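Reviews > Desktop arms > Two-arm kits

Mokby two-arm bench kit from Imska: gallery and working notes

Jun 15, 2024

The Mokby is sold by Imska as a pair of small arms on a common rail, with controller boards, cabling and a gripper for each arm. The buyer supplies the bench surface, the surround and a computer. We have had the kit in the Pollmont workshop long enough to fit it, strip it once and refit it. The notes cover mounting, cable routing, the grippers and the block tasks we use for all kits of this size. Software gets a separate page.

Main figures, taken from our own bench:

Reach, base axis to fingertip: 485 mm
Payload at full reach before the elbow began to sag: 290 g
Peak draw, both arms moving: 140 W
Spare finger set: £79

The rail is aluminium and runs along the front of the work area. Each base is a black plate bolted to it. The bolts go into the rail slots, so either arm can be slid sideways with a single hex key and no drilling. The plates are not keyed to any mark on the rail. If an arm is moved, its position has to be measured again and entered by hand, and the software will accept a wrong value without complaint. We scribed our own lines.

With the arms turned inwards the grippers can be brought face to face over the middle of the floor. The shared area is smaller than the reach figure suggests. Each elbow swings out as its wrist comes in, and the practical limit is reached when a housing comes near the floor or the other arm's forearm. For picking up, placing and handing over small parts there is enough room. For anything longer than a ruler there is not.

Arms at the rail, coloured wooden blocks on the floor between them. The orange, green and yellow ones under the left gripper form a letter P.
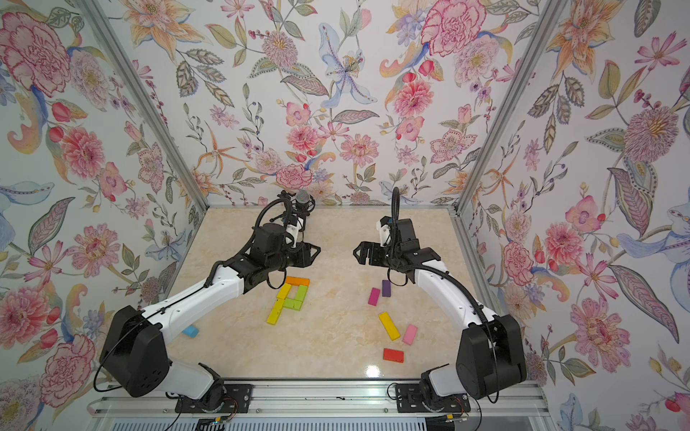 Aldo Farina: we bought two of these for the Doucet training room and the rail spacing was the first thing we changed. The manual's spacing is too narrow if you want both arms working at once. Move the bases as far out as the cables allow and re-enter the offsets before you calibrate, otherwise you calibrate twice.

That agrees with what we found, with one reservation. Moving the bases outwards reduces the chance of an elbow collision but also shortens the strip in which a handover is possible. For letter building, where one arm does most of the placing and the other feeds it, the wider setting is better. For handovers we went back to the manual's figure.

Calibration is done by driving each gripper to a set of points on the floor. The printed target supplied with the kit is on thin paper and lifts at the corners. Tape it down fully. We repeated the procedure with the target on card and got a more even result on the right arm; the left arm was the same either way.

Cabling

The cables are the weak part of the design. Each wrist needs enough slack for a full turn, and Imska's answer is a free loop above the gripper. The loop works in the sense that nothing is pulled tight at the end of travel. It also adds height, and when the two grippers are brought close the loops are what touch first. The collision model does not include them. We set a minimum distance between the wrists in the configuration file and have had no snags in that setting.

Along the white links the cable is held by clips that are pushed on and not screwed. Two came off during the first week. Cable ties do the job, provided they are left loose enough for the wire to slide.

The controller boards sit at the bases with no cover. We would expect a cover at this price. Anything conductive dropped off the front of the rail could end up on them, and we now keep the screws for gripper changes in a lidded tin on another bench.

Floor and surround

Imska recommends a matt floor and plain walls. We used neither. Our floor is a glossy marble-patterned sheet and the walls are papered in a large floral print, which is harder for any vision routine than the grey card shown in the manual. The intention was to see how far the block finder could be pushed. It copes with the walls if the search area is limited to the floor. It copes less well with reflections, and a block lying next to a bright spot is sometimes reported with one short edge in the wrong place. A diffuser over the lamp cured most of this. Changing the exposure did not.

Microphone mounting is left to the buyer. The kit's audio input is a plain one and accepts an ordinary microphone through an adaptor. Motor noise is audible at all positions inside the surround and is worst near the elbows. If sound is to be recorded, the stand should be kept well back from the rail and off any panel that is fixed to it.

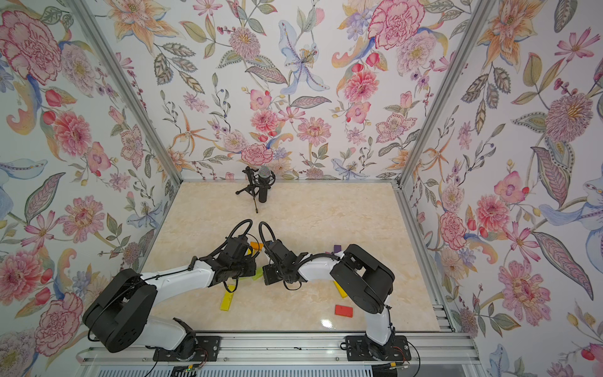
Both grippers at the centre of the floor, microphone on its small tripod by the back wall.

Grippers

The gripper is a parallel type with plastic fingers. The opening is wide enough for all the blocks in our set across the narrow side, and for some of them across the long side. Closing force can be set in software but the steps are coarse. At the lowest step the fingers hold a wooden block without marking it. At the next step up they hold it just as well and the finger bodies begin to flex, so there is little reason to use it on light parts.

Block pick-up was tested in three ways: flat and square to the arm, flat and at an angle, and standing on end. Square and flat gave no trouble. Standing blocks are slower, as the wrist has to come in low and the approach path takes the elbow close to the floor. Ihor Yurchenko rewrote the approach so that the wrist turns first and descends afterwards, which helped.

Blocks lying at an angle are the more interesting case. The wrist turns to match the long side and the fingers then close across the width. If the angle is misjudged slightly, one fingertip meets the block before the other and turns it a little 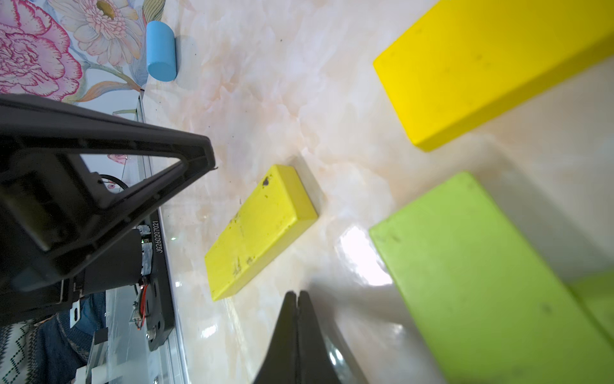 as the jaws come together, after which the grip is usually square. On a glossy floor this self-correction is reliable. On a rubber mat it is not, and the block tends to tip against the second finger. Anyone fitting a mat for noise reasons should allow for this in the approach height.

Fingertip wear was checked in the obvious way, by running the same pick-up until something changed. The tips polished slightly on the inner faces. No cracks were found in the finger bodies. The screws that hold the gripper to the wrist did work loose – a drop of low-strength thread lock on refitting has kept them in place. The manual says nothing about this and Imska has been told.

Replacing a finger set takes a few minutes and does not require the gripper to come off the arm. The zero position must be set again afterwards. Manaia Mudgway found that the zero routine gives a different result if it is started with the jaws closed, so open them first.

Open points

Collision model to include the wrist cable loops. Requested.
Covers for the base boards. Imska lists them as planned for August.
Marks or stops on the rail. No answer yet.
Clip design. A printed replacement by Kyrylo Bilyk is on test here and the drawing can be had on request.

Points still to be measured on our side are repeatability with the bases at the wide setting and the temperature of the elbow motors after a long run. They will be added to this page under the same heading.

Text and bench measurements: Solomiia Hutsuliak, Pollmont workshop

Contact | Corrections | © Pollmont Bench Reviews | Back to top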